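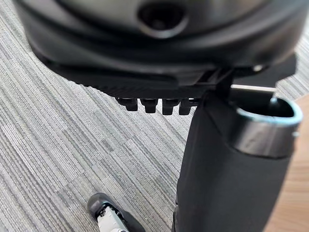 Grethe Vestergaard thought I should take the job in Sistwood, and she told me so before I'd even gotten my coat off. Took it how, I asked her, on foot? It's 75 miles! She said people moved, Jytte, it was a thing people did, they put their stuff in boxes and they went.

I should say I hadn't told her about the job. I'd told my sister, and my sister buys her bread from Grethe, so there you go.

Anyway, I'd been at Zalum 16 years by then, answering letters. Real letters, mostly from folks whose kettles had quit on them. I liked it. I had a window and a radiator that knocked, and I had a drawer of good pens (the blue ones, before they switched). And then this Mrs. Grímsdóttir calls me up on a Thursday night while I'm frying onions and says she's read some of my letters. Read them! She had an aunt with a bad kettle, I guess, and the aunt had kept what I wrote her. All 2 pages of it.

"You told her about your mother's stove," Mrs. Grímsdóttir said. "She's had it on her fridge since September."

I didn't know what to say to that, so I said the onions were burning, and they were.

So there I was in Grethe's kitchen with my coat half off, getting moved to Sistwood by a woman who has lived over the same bakery her whole life. I pointed that out. She cut me some cake and said it was different for her, she had the oven.

I took the early bus on Monday, just to look. It let me off outside a shoe store at 7 and nothing was open, so I walked up and down the main street with my bag, reading all the signs out loud like a kid. There was a little place with a room to let over it. The curtains were awful, big orange flowers. I stood there picking out new ones in my head, and I'd gotten as far as the hem before I noticed what I was doing.

I called Grethe from the bus stop. She'd already told my sister.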